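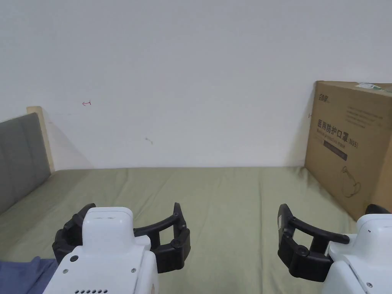
The green sheet is on

Thursday, January 7, 2021

I spent the morning on the bed. It sits along the plain wall, and getting a fitted sheet over the far corners means kneeling on the mattress and backing off again. Embla Wallin gave me the sheet in April and I only opened it this week. It's an olive green, a bit grayer in some light, and it wrinkles no matter how hard I pull. I gave it two tries and left it.

The wall needs paint.

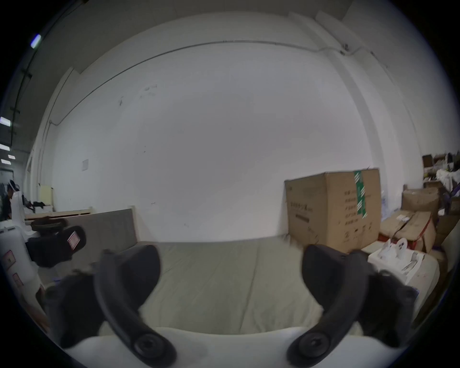 I have a can of white from Boström that should cover the scuffs. Haruto says to wash the wall first with dish soap and see what comes off. I'll do that on the weekend, and I'll have to drag the bed out to reach the bottom part.

The box is staying on the bed for now. I want to go through it before I find a shelf for it, and the shelf has to come from Mirnden, which takes three weeks. The blue thing goes in the wash with the towels.
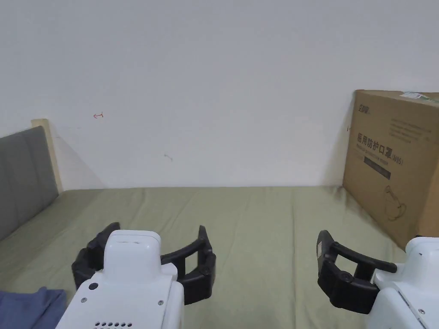

Sheet on, headboard at the left, N95 mask box against the wall.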